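## 3. Steeping and pack format

Four loose blends, all from Zorkutden, bought in March, kept in the tins they came in. Lemongrass with ginger, nettle, roasted barley, and a hibiscus mix sold under the name Tudetti. Bagged versions of the same blends from the same seller, so leaf origin should match, though the bagged cut is a lot finer and the seller could not give us a particle size.

Water at 90 °C for every steep. Three cups per blend per format, lids on, no stirring. Bags were left in untill the timer went, then lifted straight out – no squeezing, which changes the bitterness more than we expected in the pilot and was dropped after that. Loose leaf went through the Vachon strainer, rinsed between blends.

Tasting was done by 16 people, none of them trained. Scores on strength, bitterness and "would drink again". Order shuffled per person. Plain crackers between cups. Hibiscus always last, the color gives it away anyway and the sourness hangs around.

Bagged nettle and bagged barley scored stronger than loose at the same time. Lemongrass, no clear difference. Hibiscus went the other way, loose stronger, and we don't have a good explanation. Pieces in the bag may have packed together once soaked, but we did not open the bags to check. Worth doing next time.

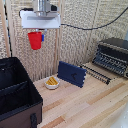
*Figure 2. Red cup held in the gripper.*

Banafsheh Pakzad, commenting on the draft, thought equal steeping times were unfair to the loose leaf, as most people who buy it leave it longer, and the comparison would mean more if each format followed its own packet. Fair point. The packets dont agree with each other though, and the barley one gives no time at all. We kept the single time and treat the strength scores as a comparison of formats under one routine, nothing wider. A second round with packet times is planned for the nettle and the hibiscus only.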